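4 October 2021

Spent most of the day on the operating rules for the two-arm cell. Régis wants the draft by the end of the week and so far we have 28 clauses, a good many of them copied from the old Delaunay sheet we wrote in May. That sheet was for one arm behind a fence, and it shows. It has nothing on what happens when two grippers are on the same item.

Started with speed. The old limit was one number for the whole table. I split it in two: one for free travel and a lower one for when the grippers are near each other.
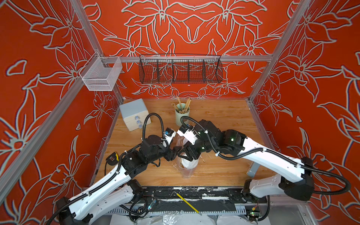 Vira read that part over lunch and said the lower limit should be tied to distance, with no operator setting it by hand. She is right. I rewrote it and it came out shorter. She also wants the stop button tested at the start of every shift and signed for. We had it weekly. I changed it to every shift and Wilfredo grumbled, but he will be the one signing so he is entitled to.

After lunch, the section on loose items. 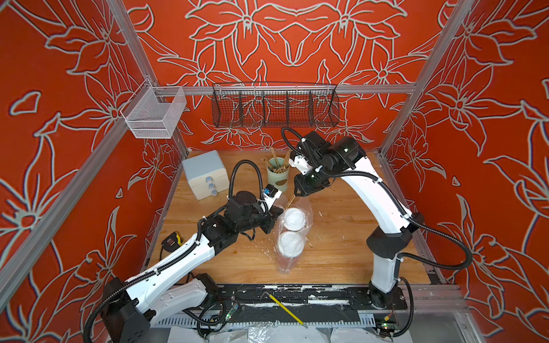 The Delaunay sheet says "keep the area clean" and stops there. I can't check anyone against that. My version says that only the task items and the listed fixtures may be on the table or the mounting plate when the drives are on. By that wording the tape measure next to the left arm is a violation, and so is the pencil on the plate. Wood crumbs are harder. Pongsak suggested a brush-down between runs, logged, and I put that in as clause 19. Hand tools get a place outside the cell. I still have to decide where.

Rosine called from Vuso about the gripper force numbers. She will send them tomorrow. Until then the clause has a blank in it, and I told her I would hold the draft open for her.

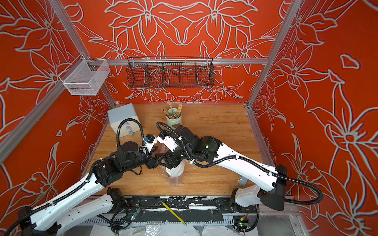
Still open

Handover. Who has the right to say a shared hold is safe to release? I wrote that one arm is named as the holder in the program and the other may not be the last to let go unless the holder has confirmed. Régis thinks this belongs in the programming guide. I think it belongs in both – people read the rules and skip the guide.

Also the log. 2,000 lines per shift is too many for anyone to review. I proposed keeping all of it but reading only the stops and the overrides.

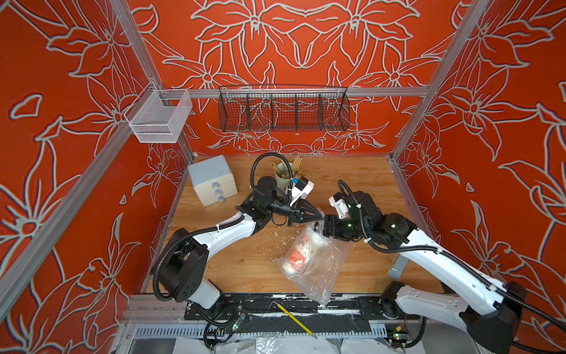
Packaging gets its own clause too, which I did not plan on. The old rules treat an item as a solid thing with fixed edges. A clear bag pinched at the top, with the packaged item down inside it, has no fixed edge at all, and the clearance has to be taken from the outermost film. Wilfredo asked for a line about cables near bags and I added it. Two more clauses, so 30 now.

Tomorrow: Rosine's numbers, the place for hand tools, and ask Régis again about handover.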